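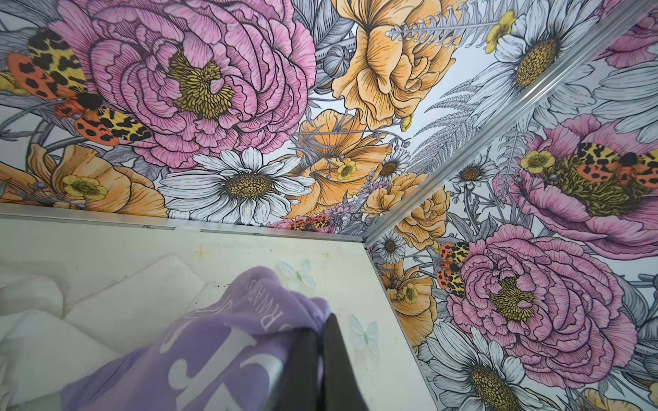
Budeo Fold Station

For guest laundries, uniform rooms and small hotels

The Budeo is a single-arm folding and sorting station for places that handle clothing by the piece. It picks one garment at a time, holds it up, works out what it is, and lays it on the folding surface or in the right stack. It handles T-shirts, sweatshirts, pillowcases, hand towels and most light uniforms, with or without print. It fits in a room that one or two people already work in, and it does not need a safety fence at its normal speed.

What it does

The arm takes garments one by one from a pile. A small camera at the wrist gives it a close view of the cloth in the fingers, and that view is used to find a hem, a collar or a corner before the fold starts. Bunched and twisted pieces are the hard part of this job, and most of the cycle time goes into them. A flat hand towel is quick. A sweatshirt with one sleeve inside out may take several regrips, and after the third the station puts it in the hand-fold bin and moves on.

The walls around it can be any color or pattern. The Budeo does not need a plain backdrop or a special tent. Patterned walls, printed panels, metal trim and stickers can stay up. At setup the station records the room without laundry in it, and it should be shown the room again if you redecorate or move large furniture.

What changes for the people in the room

Folding does not go away. In the Waltau guest laundry, where two stations have been running since June, the staff still fold by hand everything that comes out of the hand-fold bin, plus anything with buttons, lace or long ties. What they do less of is the long run of T-shirts in the afternoon. The two attendants on that shift now spend more of it on stain checks, mending and getting bags back to the right rooms.

Some things take getting used to:

The arm is slower than a practiced person on almost every item. It is useful when it can keep going while people do other work.

Somebody has to load it. A full pile lasts a while, but an empty station does nothing, and the first weeks usually include some waiting on both sides.

The hand-fold bin fills with the awkward pieces. Attendants at Waltau asked to rotate this job so one person would not get all of it, and the shift plan was changed.

Noise is low but steady. If the room has a radio, it will probably be turned up.

We suggest talking through the new shift plan with the people who do the work before the station is delivered. The setup visit includes a half-day session for everyone on the floor, including part-time staff. They learn to load, pause, clear a snag and set up a new stack. No programming is involved.

Grippers

The standard gripper has black fingers with soft tips. Replacement tips are made by Brouwer and can be changed without tools. Check them weekly for nicks, which can pull threads on knitwear. Lint should be wiped off the wrist camera at the start of each shift.

Specifications

Footprint: table mount or floor stand
Station weight with floor stand: 184 lb
Arms: 1
Fingers: 2, soft tip
Typical rate, mixed T-shirts and towels: over 50 pieces an hour
Power: standard wall outlet
Stacks: set by garment type, size or room tag
Stop button: on the stand and on the hand control

In the box

Arm and stand, gripper, wrist camera, hand control, one spare set of finger tips, hand-fold bin, printed quick guide.

Options

Orkska count software, which keeps a tally by garment type and prints bag slips
Second stand for moving one arm between rooms
Rolling cart in place of the floor stand

Ordering

The Budeo can be bought or leased. Lease terms include tips and one service visit a year. Send us a short list of what you wash and a photo of the room, and we will tell you which items the station can take and which will stay with your staff.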